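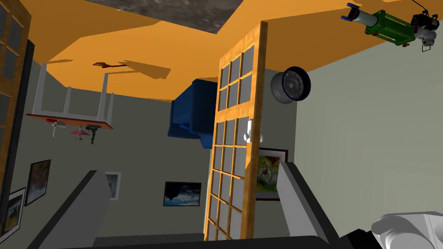
Filed under: Staff Pages > Changes at Work > Robots

6 min read

Watham workshop arm: questions people keep asking

Kartini Halim collected these at the bench and by email. Management has seen the answers and asked for changes to two of them. One was changed.

What is it supposed to do?
Pick up tools and small parts from a table and put them where the next person needs them. The Serkau sales sheet calls this "end-to-end bench support." We call it fetching.

Why are they training it in a simulator?
Dropping a drill in software costs nothing. The company also gets to run the arm all night without paying anyone to stand beside it. Both are fair reasons. Neither tells you how it will behave on our floor, with our clutter, when somebody has left a coat on the bench.

The practice room looks nothing like the shop. Does that matter?
Serkau says variety is the point, and that an arm trained among armchairs and toy airplanes will cope better with a messy bench. Maybe so. We asked to see results from a real workshop and were sent more results from the simulator.

How well does it do?
The figure going around is 814 clean pickups. We don't know out of how many tries. I have asked twice.

Will anyone lose their job?
The written promise is that no one will be let go before July. It says nothing about July or after. It also says nothing about open positions, and 3 of those have been quietly taken off the board.

Will my job change?
Almost certainly. Two people from the tool crib are down to become "cell attendants," meaning they clear jams, restart the arm and fill in a log. The pay grade for that hasn't been set. Don't sign a new job description until it has.

Can I refuse to work next to it?
You can refuse if you think it's unsafe, same as with any other machine. Tell your lead and put it in writing. The Naqvi safety review isn't finished, and until it is, stay outside the marked area while the arm has power. Regular eye protection rules still apply, so keep your Uvex glasses on.

Does it record us?
It has a camera. We were told the video is used "for improvement." We want to know who can watch it, how long it is kept, and whether it can be used in a write-up. No answer yet.

Is there anything good about it?
Less walking and less bending, if it works. People with bad backs have said they'd welcome that, and I believe them. I'd like to see it last a full shift first.

Last updated 14 March 2020

Questions or corrections: see Kartini Halim, tool crib | Back to top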